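Unit 4: Cable Handling at the Bench
Course notes, Doltow workshop module. Prepared by Kazue Noguchi, revised by Khurram Afridi.

4.1 Scope

This unit covers flexible cords used at a work table: charging cables, low-current data cables and the cords of power strips. Fixed wiring is in Unit 6. Read section 3.4 on connector types before the session.

4.2 Terms

Bend radius: the radius of the inside curve of a cable when bent. Makers usually give the minimum as a multiple of the outer diameter.
Strain relief: the thickened or flexible section between the connector housing and the cable.
Set: a curve or twist that stays in the jacket after the cable is released.
Lay: the path a cable takes across a surface under its own weight.
Tail: the free length between the last loop and the end.

4.3 Lay and set

A cable placed on a flat surface without tension takes a shape decided by its stiffness, its set and the friction of the surface. A cable stored in a tight coil will form loops again when put down. The loops are seldom round. Ovals are common, and the strands cross wherever the twist has not been let out.

Crossing strands are not a fault in themselves. They become one when the tail is pulled: the loop closes, the radius at the crossing drops, and the load falls on a short length of conductor. Open the loop by hand first, then draw the tail.

A cable under charge should leave the port in line with the connector for a short distance before it curves. Side load at the port is the main cause of wear in the exercises set for this unit.

4.4 Bench layout

Keep the power strip at the back or side of the table, with its sockets reachable. Route active cables so that they do not pass under a loose one. Idle cables are coiled and tied before the next task. On a wood surface, dark cables can be hard to follow along the grain, so trace each one by hand from end to end before unplugging.

Figures 4-1 and 4-2. Loose black cable on a wood tabletop, untied.
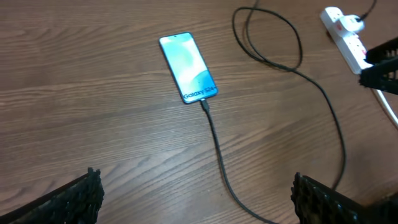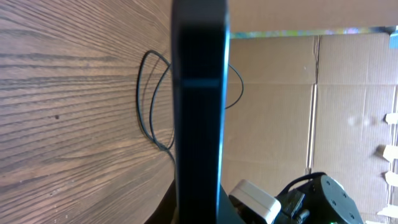 4.5 Exercise

Take one cable from the Ollow kit. Lay it down without straightening it and sketch the path, marking each crossing. Release the twist by rolling the jacket between finger and thumb, working toward the tail. Lay it down again and make a second sketch to the same scale. Coil it over-under at a diameter of 18 cm and tie it once.

Hand both sketches to Tomomi Fujimoto with your bench sheet. Sheets without a scale are returned.

4.6 Reading

Tanabe, K., Handling Notes for Flexible Cords, ch. 2. The table of jacket materials is optional.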